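Home | Projects | Staff | Past reports | Contact

Shared Room Layout Study
Shalini Yadav, second year, Interior and Workplace Design

1. Background

Sternerbridge lets its ground floor units to small groups who need a bright, plain space for practical work. My project looked at how one of these rooms is furnished and what could be changed at low cost. The brief from my tutor was to keep the existing furniture where possible and to spend no more than 4,000 on the whole plan, including delivery.

I visited the room on four occasions in March, always in the afternoon. I made a measured plan, talked to the people who were using the room and kept a note of where they stood, sat and put things down.

2. The room as found

The room has a light grey concrete floor. It is easy to sweep and does not mark, but it is hard on the feet, and two users told me they take their breaks on the sofa mainly to get off it. The sofa is orange and stands against the wall at the back, with a black-and-white striped cloth over it. A small round white table is used for drinks and sometimes for flowers. There is a black standing fan on a tall pole on the same side of the room.

The work table is the busiest piece of furniture. Fabric items, tools and personal things all end up on it, and users said they spend the first part of each session clearing a space.
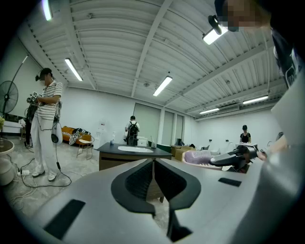

Cables were the second complaint. The power strip sits on the floor and leads run from it across the part of the room people walk through. I drew the leads on my plan for each visit and the routes were different every time, so a fixed floor cover in one position would not solve it.

3. Options considered

Option A was to replace the work table with a larger one from the Carow range. Users liked this at first. On the plan it took too much of the walking space between the table and the sofa, and I think a bigger top would fill up in the same way as the present one.

Option B was to keep the table and add storage next to it. I chose a low Frota shelf unit with 12 open trays. Fabric could be folded and kept in the upper trays, with tools lower down.

Option C was to move the power supply off the floor, using a wall-mounted Purico rail and hooks to hold spare cable.

4. Recommendation

I recommend B and C together. The quoted cost is 3,536 with delivery. The sofa, side table and fan stay, but the fan should move nearer the work table, as users said they hardly feel it there.

5. Limits of the study

All my visits were in the afternoon, so I have no record of how the room is used in the morning. I did not test the shelf unit in place. The tray sizes were checked against the plan only, and the depth should be measured again before anything is ordered.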